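A geleia de maçã que me fez comprar mais frascos

Passei o mês de abril inteiro a fazer geleia e ainda não me cansei. Tudo começou com um saco de maçãs da quinta Sornis, daquelas feias, tortas, com a casca áspera, que ficam no fundo da banca enquanto toda a gente leva as bonitinhas. Trouxe 4 quilos por impulso e só em casa é que pensei no que ia fazer com aquilo tudo!

Compota eu já fazia, mas geleia a sério, transparente, que treme na colher, era outra história. Cozem-se as maçãs com casca, caroço e tudo, cobertas de água à justa, até se desfazerem. Depois vai tudo para dentro de um pano limpo, pendurado sobre uma tigela, a noite toda. E não se espreme! Eu sei que apetece (fica ali tanto sumo preso, que pena), mas se apertarmos o pano a geleia sai turva. À primeira apertei, claro. Ficou com cor de chá com leite, e mesmo assim comi-a toda com pão torrado.
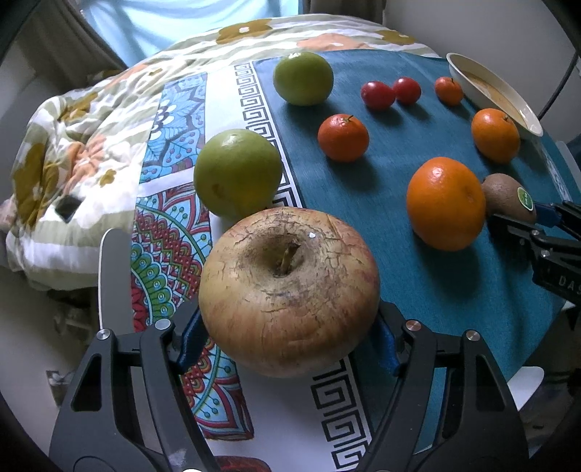 De manhã mede-se o sumo e junta-se o açúcar. Eu ponho menos do que mandava a minha avó, que fazia tudo a meias, quilo por quilo. Para cada litro uso 700 gramas, mais o sumo de um limão pequeno, e levo ao lume forte numa panela larga. A panela larga faz uma diferença enorme. Andei anos a usar um tacho alto e estreito, uma Semel antiga de que gosto muito para sopas, e a fervura demorava uma eternidade. Na larga fica pronto em 40 minutos, com a cozinha a cheirar a outono mesmo sendo primavera.

O ponto vê-se no pratinho: põe-se um pires no congelador, deita-se uma gota de geleia, espera-se um bocadinho e empurra-se com o dedo. Se enrugar, está. Se escorrer, mais um pouco de lume e outro pires. Tenho sempre três lá dentro, ao lado das ervilhas.

Entretanto entusiasmei-me e comecei a meter coisas na panela. Alecrim, muito bom com queijo curado. Uma malagueta seca, ótima, mas é preciso tirá-la cedo. Cravinho, que me pareceu a pastilha do dentista e não repito. A melhor de todas levou casca de tangerina, só a parte cor de laranja, cortada fininha com a faca e deitada nos últimos minutos. Fica um perfume que nem vos digo! Experimentei também com laranja amarga, mais séria, mais de adulto, e ainda não decidi se gosto.

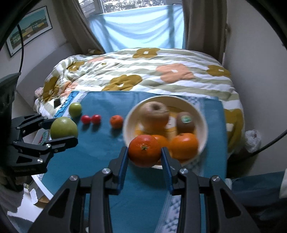

E pode-se usar maçã verde em vez das outras?

Pode usar-se à vontade, e até prende melhor, por ter mais pectina. Fica só mais ácida, por isso eu prefiro misturar metade de cada.

Quanto aos frascos, lavo-os bem, levo-os ao forno a 100 graus e encho-os ainda quentes, quase até cima. Das tampas compro sempre novas, as Danley, que fecham com aquele estalinho que me dá uma alegria parva quando já estou sentada na sala. Da última vez enchi 9 frascos, dois ficaram logo para os vizinhos de baixo e um está aberto no frigorífico com uma colher lá dentro, coisa que não se deve fazer.

Para a próxima quero tentar com marmelo, quando for tempo dele. Se alguém tiver uma receita em que não se fique com o braço a doer de tanto mexer, deixe nos comentários, por favor!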